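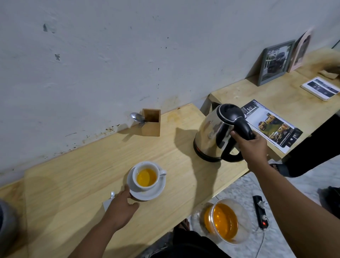 Recording a tea-making task for a student robot club

Posted by Chantelle Zulu, September 10, 2020

Every year someone in the Lekamlow club proposes a robot that makes tea, and every year I argue against it. I lost again in January. What follows is how we now record people doing the job by hand, so that a program has something to learn from. I still doubt that copying people gets you a robot you'd trust with boiling water. If you're going to do it anyway, you may as well collect recordings that are worth having.

Before you start

You need a kettle, a cup and saucer, sachets in a bowl, a counter, and a small camera on a headband pointing down at the hands. Use the dullest crockery you can find and keep it for the project. We swapped cups halfway through our first batch and spent an evening wondering why the results had gone odd.

Don't tidy the counter too much. Mackenzie Girard wanted it bare, and I can see the appeal, but a program trained on a bare counter tends to fall over when it meets a spoon. Leave the ordinary clutter where it is, and move it a little between sessions.

Check the kettle lead before each session. It should not hang where a sleeve or a knee can catch it, and extension leads must be kept well away from anything you might spill. Practise with cold water until the movements are settled. Our younger members use cold water throughout, and I'd want a very good argument before changing that.

Step 1. Write the task down

"Make tea" is useless as an instruction. Ours reads: take a sachet from the bowl, open it over the cup, empty it in, lift the kettle, pour, put the kettle back on its base, let go. If two members read your version and do different things, rewrite it.

Step 2. Decide where the hands start

Both hands flat on the counter, at the start and at the end. It feels silly. Without it you will be trimming clips by guesswork, and Veikko Mäkelä trimmed 479 of ours that way before we learned.

Step 3. Do the sachet slowly

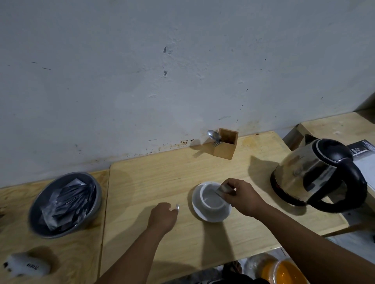
Opening a sachet is the part that sells the project to visitors, and it's the part I believe in least. It takes two hands, it relies on feeling the paper give, and a camera records none of that feeling. Keep your fingers from covering the tear if you can, and hold the sachet low over the cup. Record the failures too. A sachet that tears sideways is a useful clip as long as it's labelled as one.

If your gripper can't tear anything, and I'd bet on that, cut the sachets open beforehand and say so in your notes. Plenty of impressive club videos leave that bit out.

Step 4. Pour with one hand, steady with the other

Keep the free hand on the saucer and well clear of the spout. Stop pouring short of the rim. Look at the cup while you pour, even if someone is talking to you, or the camera will film the wall.

Step 5. Label on the same day

Mark each clip as complete, partial or failed, with the name of whoever did it. Jade Simard wrote our labelling sheet and it has 7 columns, of which I'd keep four.

How many clips?

We were told 200 would do. We have 1115 and the arm still misses the kettle handle if you turn it towards the wall. More clips from the same person at the same height added very little. A different person, or the same cup pushed a hand's width to the left, helped more.

Testing

Hold back a few sessions and don't train on them. Then move things before you test: turn the cup handle, shift the bowl. Use an empty kettle for this, unplugged. If the robot only works with everything exactly where it was, you've built a recording that plays back, and you should write that in your report in plain words.

Rosemarie Lenz has the blank labelling sheets if your club wants a copy.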